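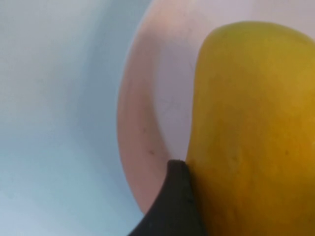 About Firnus

Firnus tests and repairs robot grippers for companies that handle food. We started in Nernport with two people and one bench. There are nine of us now, in the same building, with a second room for long test runs.

Most of our customers pack fruit or load trays. They come to us when a gripper bruises what it picks up, drops it, or stops where it shouldn't. We find the cause, fix what we can and write down the rest.

How we got here

For our first few years we sold grippers and did very little testing after delivery. That changed on September 6, 2018. A gripper we had set up for Addo, our own sorting program, kept closing after it had made contact with a piece of fruit. The force limit had been set correctly, but a restart of the controller had put the old value back, and the screen went on showing the new one. An operator reached in to clear the fruit while the arm was still under power. The fingers closed on her hand. She had a bruised thumb and was back at work the next morning, but it could have been a good deal worse.

We stopped all runs for 20 days and went through every setting on every machine. We found the same fault on 3 other controllers. Two of them were already with customers, so we called both the same afternoon and asked them to switch off until we could get there.

Charito Sison, who ran the bench at the time, wrote the report. She sent it to every customer we had, including the ones whose machines were fine. We lost one contract over it. By December she was in charge of testing, and she still is.

What we changed

The force limit is now read back from the gripper itself before each run. If the number does not match the one on the screen, the arm does not start.

Power to the arm is cut before anyone reaches onto the table. This applies to visitors and to managers as well as to the bench staff.

A finger that touches something and keeps pushing past its limit is treated as a fault, even if the fruit is not marked. Before 2018 we let those go.

Every fault gets a written entry, with the settings as they were when it happened. The person who saw it writes the entry - not the person who built the setup.

What we work with

Our bench tests are small and plain. We use plates, bowls and fruit shapes, and move items from one place to another many times over. Artificial fruit keeps its size from one week to the next, so a change in the results points to the machine. The final check before delivery is always done with the customer's own produce.
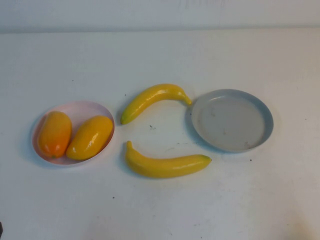
Artificial fruit and two plates on the test table.

Shallow rims cause more trouble than people expect. With fruit lying close to a raised edge, a finger has little room to get down beside it, and a small position error can turn into a hard push. A good part of our fault log is about this one thing. Drundau, our test procedure for curved items, was written mainly to catch it.

Fault reports

Customers can ask for the full log on any machine we have tested, including the entries that make us look bad. We also take in grippers made by other firms. If yours has done something you can't explain, leave the settings as they are, switch off the power and call the bench. Please don't restart the controller first - we need to see what it was holding at the time.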